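The upstairs people

When the design office Soylu moved into its present building in August, everybody wanted to sit downstairs. The lower floor had the big room, the glass doors and the coffee. The mezzanine had a railing and a bad reputation, because in the old building "upstairs" had been the place for boxes.

Lamduan Kongkaew took a desk up there anyway. She prepares the project calendars, and she needs long mornings without interruption. "I thought I will stay two weeks," she told me. "Then I noticed that I am the first to know everything."

She means the view. From the balcony you look down on the desks and on the people who gather in the middle of the room to talk, and you can see who is coming in. If she needs a colleague, she looks over the railing before she walks down. It saves her many trips on the stairs.

The furniture came slowly. First there were desks, then a table for whoever comes up with a laptop and has no fixed place. The coat rack was the last piece, and it cost 80 dollars from a secondhand dealer called Hernden. It is a simple wooden pole with pegs, and it caused more discussion than all the chairs together.

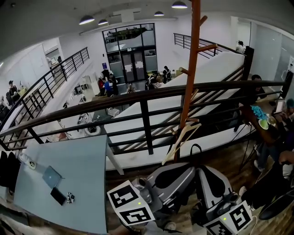
The question was where it should stand. Yupin Somboon, who keeps the furniture list, wanted it against the wall, out of the way. But coats that are out of the way end up on the backs of chairs, and after some days the jackets were everywhere again. So the rack moved to the railing, where each person passes it.

I asked what else people keep upstairs. The answer was a little embarrassed: too much. A bowl stays on a desk after lunch, a scarf stays for the weekend, a phone is left beside a closed computer while its owner is in a meeting below. Prasert Pongsiri tried a rule that every surface must be clear at six o'clock. The rule lasted for 2 evenings.

Noise was the other worry. An open balcony receives all the sound from under it, and on a busy afternoon one can follow a whole telephone call without wanting to. Lamduan wears headphones after lunch. Her neighbor Apinya Sukprasert does not mind the voices, but she minds the chairs rolling on the hard floor, and she has asked for softer wheels – so far without success.

The space is not large, and new colleagues now ask for a desk there in their first week. There is a waiting list on paper, with Waraporn Meesuk at the top. She has already chosen her peg on the coat rack.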